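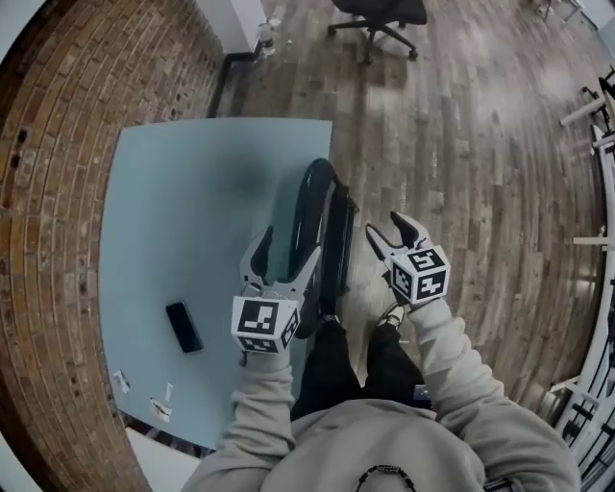 A hand-held gripper in each hand, at the edge of the blue table at Sutik. The printed cubes let the software follow each movement.

Teaching the hands

The train from Messina leaves you on the wrong side of the canal, and the walk to Sutik takes you past a paint store, a closed bakery and two yards full of wooden pallets. I had been told to look for a green door. There were three of them. Behind the third one, on a cold February morning, Tineke De Bruijn was already explaining to a group of visitors why the robots they had come to see were standing still.

"You will get your robots after lunch," she said. "Before lunch you get the work."

Sutik is a small firm that teaches robot arms to do jobs with soft and irregular things: folding a towel, putting a lid on a box that is a little bent, taking the peel of an orange to the bin. Twice a year it opens its workshop to anybody who signs up in time. On this open day 83 people had signed up, and De Bruijn, who leads the training team, had divided them in groups so small that everybody could stand close to a table. In my group were a retired nurse, two brothers who run a laundry in Verkau, a teacher with four of her students, and a man who wanted to know the price of everything.

The work, as De Bruijn calls it, is done by people. A person takes a gripper in each hand and does a task with them, again and again, while the movements are recorded. The grippers have the same two curved fingers as the ones on the robot arms, so whatever the person manages to do with them, the arm should in principle be able to do too. At the base of each gripper is a white cube with black square patterns on its sides. I took them first for a kind of decoration. They are there for the cameras, which read the patterns and work out from them where the gripper is and how it is turned.

I asked why they do not simply steer the robot with a joystick, as I had seen at a trade fair some years ago. De Bruijn has an answer ready for this, and I suspect she gives it often. With a joystick, she said, a person needs a minute to fold a napkin and becomes angry. With the grippers the same person needs some seconds, and the folding looks like folding. The recordings are better because the people are calmer. There is also a question of money. A robot arm is expensive and must stand behind a safety line, and a pair of grippers can go in a backpack.

Then it was our turn, and the mood in the group changed. Until that moment we had been polite visitors with our hands in our pockets. Now each of us was asked to pick up a cotton napkin from the table, fold it twice and lay it on a tray, without touching it with our own fingers.

It is much more difficult than it looks. The first thing you lose is the feeling in your fingertips. You close the gripper and you see that it has closed, but if there is one layer of cloth between the pads or two, you have to guess. My first napkin came up with a second napkin hanging from it. My second one I dropped on my shoe. The teacher did better, and her students did better than the teacher, which they mentioned several times during the day.

The brothers from the laundry were the best of all. They have folded cloth for a living since they were boys, and after a few tries the older one had stopped looking at the grippers. He pulled the napkin a little toward himself before each fold, to make it flat, with a short movement that none of us had thought of. De Bruijn asked him to do it again, and then a third time. She wanted to know if he always did that. He said he had no idea.

"This is what we look for," she told me later, over a plate of soup in the back room. "If I ask a person how to fold, he tells me the rules. The small pull is not in the rules. He does not know that he has it."

For the napkins alone the team has collected 208 hours of recordings, made by people of different ages and heights, left-handed and right-handed, patient and not so patient. De Bruijn does not want only perfect examples. If a corner slips away and the person catches it again, that stays in. A robot that has seen only clean folds, she says, has no idea what to do when the first one goes wrong, and in her experience the first one goes wrong quite often.

The people who record are paid by the hour, and most of them work half days. I spoke with one, a student of music, who told me that the shoulders get tired long before the head does. She does a block, takes a break, does another block, and in the breaks she practices fingering on the edge of the table. The work is dull, she said, but it is a quiet kind of dull, and she has listened to more audiobooks this winter than in her whole life before. I asked if it bothers her that she may be training the machine which takes over such jobs. She thought about it for quite a long time. Folding napkins, she said, was never the job she was hoping to keep.

Not everybody in my group was so relaxed about this point. The retired nurse wanted to know what happens to people like the women who folded the sheets in her hospital, and she did not let De Bruijn go until she got a reply. The reply was a careful one. The two customers of Sutik at this moment, a linen service in Prustitz and a packing hall nearby, both say that they cannot find enough staff for the early shift. De Bruijn believes them. She also said that she cannot promise what they will do in ten years, and that she would not trust a company that promised it. The nurse nodded at this, though I would not say she was satisfied.

After lunch we got our robots. Two arms, mounted on one stand, were placed behind a yellow line, and we stood on the other side with our coffee. An engineer put a pile of napkins in front of them and pressed a key on his laptop. For a moment nothing happened. Then the left arm moved over the pile, hesitated, and took a corner.

I had expected something fast and hard, like the machines in a car factory. What I saw was slower than a person and had something almost shy. The right arm came to help, the napkin went up, came down, and was folded once. The second fold was crooked. The arms put it on the tray all the same and went on to the next one. On the third napkin, just before the fold, the right arm made a short movement back, and the older of the two brothers said quite loudly, "Look, it pulls!"

It was not his pull, of course. His recordings from that morning were still waiting on a disk. Somebody else must have the same habit, somebody who had sat at one of the tables months before. But he was pleased with it, and he stayed at the yellow line until the demonstration was over.

In the weeks before the open day the arms had folded 70 napkins out of every 100 well enough for the linen service to accept them. De Bruijn told us this number without being asked, and she did not make it sound better than it is. The customer wants many more. With a dry, flat, new napkin the result is good; with an old one, washed thin and a little twisted, the arms still take two layers at once. I felt some sympathy for them.

The man who wanted to know the price of everything asked for the price. It depends, said De Bruijn, and he wrote this down.

At the end of the afternoon the students were allowed to try the grippers one more time. They had given up the napkins by then and were building a tower of paper cups, one student with the grippers and three giving advice. It fell at the fifth cup. De Bruijn had come over to tell them that the door would close in ten minutes, but she stayed and watched how they started again, and then asked if she could record it.

The next open day at Sutik is planned for the fall. Visitors must sign up in advance, and children under twelve need to come with an adult. The green door is the last one before the bridge.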